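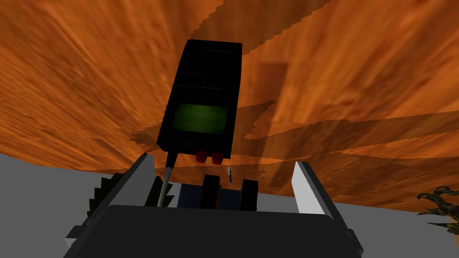 One of our list members wrote on Sunday night:

> Hello all. Has anyone heard for certain whether Cetedine are playing the whole first album at the Roussel, or only "songs from" it? The poster in the window says one thing and the email I got says the other. I've got a ticket for the second night and I'm happy either way, but my sister is driving a long way on the strength of the slow song at the end of side one, and I'd like to be able to tell her something. Also, is it seats or standing downstairs? My knees would like to know.

31 August 2026
Posted by the Grakarberg Live list desk

Dear everybody,

What a nice thing to come back to after the weekend, a real question! I've been on the phone to the box office this morning (a very patient person, who let me go on much longer than I deserved) and I can answer most of it, so please forgive me if this gets long. You all know how I am when it comes to this band.

First, the album. They are playing all of it, in order, on both nights, and then after a short break they're coming back for a second set of whatever they feel like. The email that said "songs from" went out before the band had settled on a plan, and the poster is the one to believe. So yes, your sister will get her slow song, and she'll get it early enough in the evening that she could drive home straight afterward if she wanted to, although I hope she won't, as the second set is where I'm expecting the surprises.

Now, downstairs. It's standing on the first night and seats on the second, so your knees have picked well. The balcony is seated both nights. There are 200 places up there and when I called there were still a few left at the sides, where you do lose a bit of the drummer behind the pillar but the sound is lovely and warm. I've sat there many times and never felt cheated. The side seats are $19, and the ones in the middle have been gone for weeks.

Doors are at seven. The opening act goes on at eight, and that's Suno, the two-piece from across the river who some of you will remember from the winter show in January, when the heating failed and we all kept our coats on and they played that long droning number that seemed to warm the place up by itself. I've been hoping somebody would put them on a bigger stage ever since. They've got new songs and I hear there's a cello on a couple of them. Please, please come in time for them! It always makes me a little sad to see people hanging on in the bar through an opening set and then telling me on the way out that they wished they'd heard it.

A word about the record itself, for those of you who are newer here and wonder what the fuss is. Cetedine made it in a rented house outside Grakarberg, all in one spell, and you can hear the house in it, with the floorboards going and a door somewhere at the start of the third song. They were very young. The later ones are better made, I suppose, and I play them plenty, but the first is the one I put on when I'm cooking, and I've worn out one copy and am well along with the second. They have never played it start to finish in public before. The last track was always said to be too hard to do live on account of all the voices stacked up in it, so I am curious how they'll manage. My guess is a few friends will be brought out to sing. The box office either didn't know or wasn't telling.

Getting there: the number 3 bus stops right outside the Roussel and runs until midnight. If you're driving, the lot behind the bakery is free after six, but it fills up, and the street along the park is a better bet if you don't mind a little walk. The coat check is cash only, as ever.

I haven't been able to find out about merchandise. There was talk of a new pressing on sale at the table, and I'd dearly like that to be true (see above, regarding my second copy), but I don't want to send anyone running to the bank on a rumor. If somebody goes on the first night and sees it, would you write in before you go to bed? It would be a kindness to the rest of us.

I'll be there both nights, downstairs the first and up on the left side the second, in the green scarf. Do come and say hello.

All good wishes to you and your record players,
The list desk

Comments

ninthrow: Thank you for this! I was the one who asked. Sister has been told and is already making sandwiches for the drive.

balconyleft: I can vouch for the side seats. Bring a cushion though, the ones nearest the wall are hard.

sidetwo: Suno were so good in January. Does anyone know if they've recorded the long one yet? I've looked everywhere.

ninthrow: They had a tape of it at that show, I think, but I only saw it as they were packing up. Worth asking at the table.

parkandride: Two spare tickets for the first night, standing, at what I paid. Write to me off the list.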